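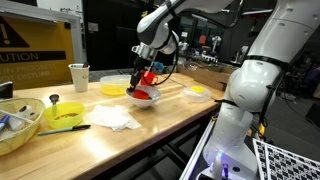
Food Storage and Hygiene
Handout 4: Sauces, soups and other wet foods
Tutor: Hema Annamalai, Florkthorpe

Read this before the practical. You will need the cooling chart from Handout 3.

Why wet foods spoil
Bacteria need water, food and warmth. A cooked tomato sauce gives them the first two, and a slow cooling pan gives them the third. The acid in tomatoes slows most bacteria down but does not stop moulds. Cream soups and gravies have very little acid and go off sooner.

Cooling
Large batches cool slowly in the middle. Divide a big pan into shallow dishes, no more than 50 mm deep, and stir now and then. A 300 ml portion cools far faster than a full stockpot. Do not put a hot pan straight into the fridge – it warms everything on the shelves.

Covering and labelling
Cover once cool. Write the name of the food and the date it was made on the lid. "Sauce" is not enough for a label. Raw meat goes below cooked food, always.

Reheating
Heat until steaming all the way through, stirring so there are no cold spots. Reheat once only. Throw away what is left.

Terms to know
Cross-contamination: bacteria carried from one food, surface or hand to another.
Spore: a resting form of some bacteria that can survive boiling.

For October
Write one page on how you would cool and store a batch of leek and potato soup. Bring your thermometer.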